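Looking After a Small Bamboo Cabinet

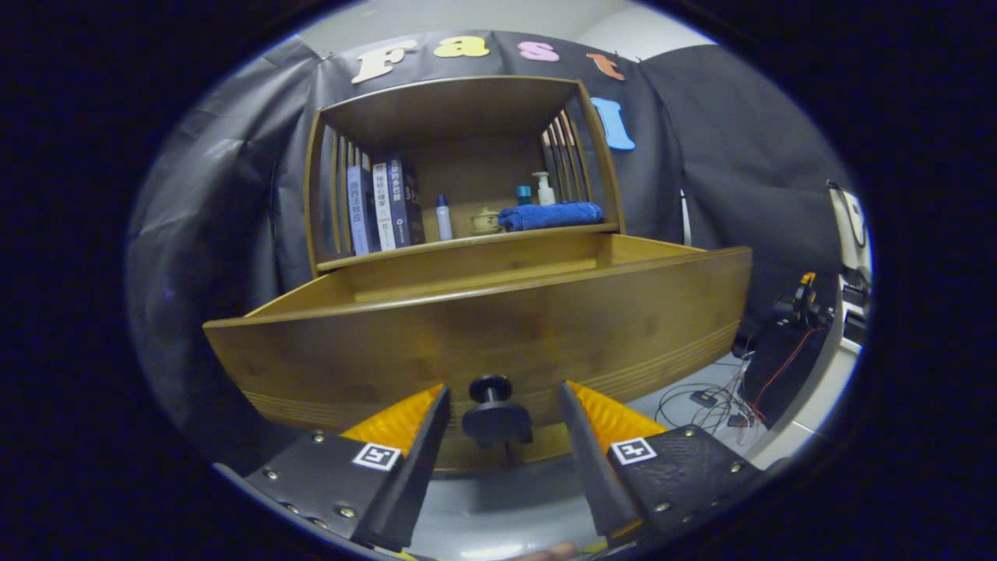

Bamboo needs little care, but it doesn't like standing water. Put bottles back with the caps on and wipe up drips the same day.

Keep books upright on one side of the open shelf and bottles on the other. A rolled towel takes less room than one folded flat and can lie along the side.

Dust slatted sides with a dry paintbrush, working from the top down. A cloth catches on the edges.

If the drawer sticks, take it out and rub a candle stub along the runners. Slide it in and out 4 times to spread the wax. A loose knob usually needs a quarter turn on the screw inside the drawer front.

Oil the outside every October. Leave it for 20 minutes, then buff dry.

Tips sent in by Shu-fen Tsang, Mevville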